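Thursday catch-up, Nishad Creek tree planting. Start 6.15

**There:** Selma, Nassoro, Rekha, Dilani. **Apologies:** Nestor (night shift)

- Last minutes ok. Nassoro moved, Rekha seconded.
- **Money.** $3338 in the account before the Holtenov nursery invoice. Dilani to chase the council rebate again.
- **Seedlings.** 808 tubestock ordered, mostly river red gum and bottlebrush. 200 of the bottlebrush won't be ready til March. Selma not happy, wants it in writting.
- **Lenach Rd end.** Too boggy for the ute. Barrow them in from the gate. Need 15 more stakes + guards.
- **Weeds.** Blackberry back behind the weir. Rekha getting a spraying quote, Nassoro would sooner dig. No decision, carried over.
- **Snags.** Nestor usually does them. Ask him.

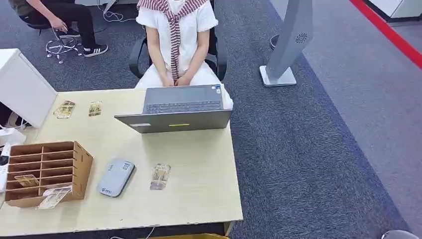 **Planting records.** Spreadsheet is a mess, two versions going round. Agreed one master copy from now on, Dilani keeps it. Survival counts to her by email, with row numbers pls. Master lives on a grey laptop with a small yellow-green sticker on the lid, same as in the photo, so don't save to any other one.

Closed 7.20. Next one at Selma's.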